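Claven opens its first shop in December, and you're all invited 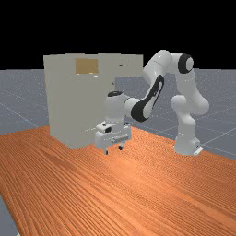 What we're up to

After 14 years of selling second-hand furniture from market stalls and the back of a very tired van, we're finally getting a front door of our own. I'm Gisela Nolte, I started Claven, and I've been grinning since we picked up the keys!

The shop is on Čierny Lane, in the old seed merchant's (the date stone over the side entrance says 1694, although the roof is a good deal younger). We've spent the autumn scraping paint, arguing over shelves and finding odd bits of seed packet under the floorboards — I've kept them all.

What you'll find

Cupboards, chairs, lamps, writing desks and plenty of things to put in them. Juraj Halás is running the repair bench at the back, so bring in your wobbly stool and he'll tell you whether it's worth mending. A basic chair repair costs £45, glue and clamps included.

Upstairs, Drahomíra Šimko will be teaching upholstery in small evening groups. She taught me years ago and she's much more patient than I am, so beginners really are welcome.

Opening morning

Doors open at 10am, with coffee and poppy seed cake until it runs out. If you've got a big piece to sell, please ring before you bring it down, as the lane is narrow and the van needs somewhere to turn.

Press contact: Efraín Rivadeneyra, Claven, Čierny Lane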